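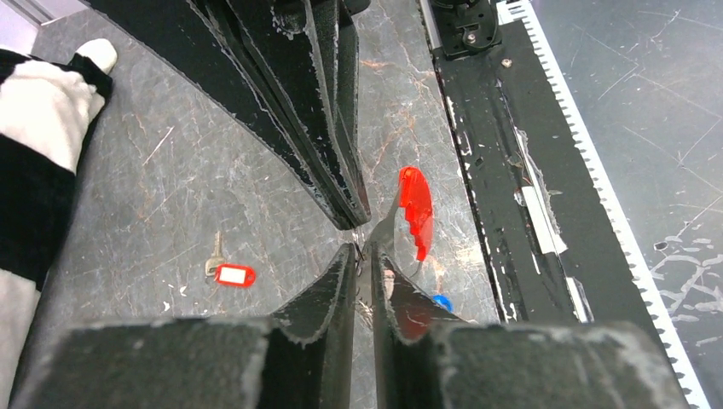 Two grippers and a red key tag on the floor panel at Skusgate. Text: Vilja Sjöberg

Let the students be slow

Our school club at Skusgate has 17 members and two robot arms, and this spring a parent asked me why we do not go to more competitions. I promised to answer in writing.

I am not against competitions. We went to one in Verside, and the students came home tired and happy. But I saw also what the preparation did. For 13 evenings they practised one task, always with the same pieces in the same places. They learned to win some points. When I moved a piece by the width of a finger, they were angry with me.

Now we work with keys and key tags. A key is a difficult thing for a robot, I think more difficult than a cube. It is thin, it lies flat, and the tag turns when you touch it. 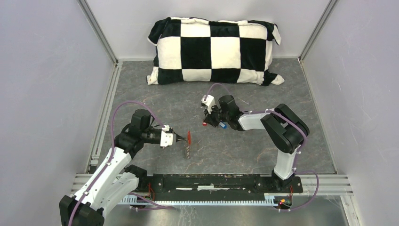
When two arms must share one small object, the students must also share the work. One group cannot finish its part and go home. They have to agree where the arms will meet and which gripper opens first, and these talks are sometimes loud. In my opinion this is the most useful hour of the week, although there is no prize for it.

The parent said that a cup in the glass cabinet helps the club to get money. This is true. The entry and the travel to Verside cost us 900 euros, however, and for the same sum I would prefer to buy spare fingers for the grippers. Ours are worn, and the students know very well how they became so.

I propose one competition in a year, for those who want it. The other evenings should stay without points.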